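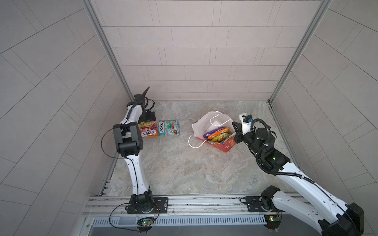 Thank you so much for your interest in coming to a recording of Plasusik, the quiz in which well-known faces from the telly try to guess what one another did for a living before they were famous. We get a lovely pile of messages before every series and many of them ask the same things, so we've gathered the answers on one page and hope you'll find yours among them. One of the most common is what you can carry in with you, and the answer is one small bag each. A white paper shopping bag with rope handles is perfectly fine, and so are wrapped sweets such as the Fox's Fruits, as long as you do your rustling during the breaks!

How do I get tickets?

Tickets are free and always have been. You fill in the form on our tickets page, tell us which recordings you could manage, and we draw names once the form has closed. Last series we had 2,132 applications, which was wonderful but did mean that a good many people were disappointed. If you've missed out before, please do try again – every draw starts from scratch, and we don't hold it against anybody that they've been lucky once already.

How many people can come with me?

Each application covers 2 people, so that's you and one guest. If a bigger group of you would like to sit together, put in separate applications and mention the other names in the notes box. We can't promise that you'll all come out of the draw, but where you do we'll try our best to put you in the same row.

Does having a ticket mean I definitely get a seat?

I'm afraid it doesn't, and we would much sooner say so here than have you find out at the door. The studio seats 200 and we send out a few more tickets than that, as some people always find they can't make it on the night. Seats are given out in the order you arrive. If we do have to turn you away, you'll be given a priority pass for a later recording, and those passes really do go to the front of the queue.

Where is it recorded?

At the Fetetti studios in Droltard. The entrance is round the side of the building, past the cycle racks, and there's a covered area to queue in. Parking is very limited indeed, so do take the train if you can. The walk from the station is flat all the way and there's a café on the corner if you're early.

How long will I be there?

Longer than you might think. A finished programme runs for 62 minutes, but there are pauses while make-up is touched up and lights are moved, and now and then a guest gets the giggles and a round has to be started again. Please set aside the whole evening. There's one proper interval, with toilets and drinking water close by.

Can you tell me which celebrities will be on?

We'd love to, but no. Half the fun is in the walk-on, and guests' diaries do change at very short notice. The regular host is there for every recording, and that's the most we can say beforehand.

Will I be able to meet the guests or ask for an autograph?

Not as a rule, sorry. Most of them have a car waiting and some are going straight on to another job. Please don't wait by the stage door, which is also the way out for the crew and their equipment.

Is there a minimum age?

Yes, you need to be 16 or over, and anyone under 18 must come with an adult. Please bring some form of identification, whatever your age, as the door staff will check the name on the ticket.

What if I use a wheelchair or need a particular seat?

Do tell us on the form and we'll get in touch to talk it through. There's level access from the side entrance, and we keep places aside that don't depend on when you arrive. A companion comes in on the same application.

When will I see myself on television?

The new series is due on Edet in November. We don't know the order of the episodes yet, but everybody who has been in the audience gets an email once theirs has been given its slot.

Page last updated 09/04/2026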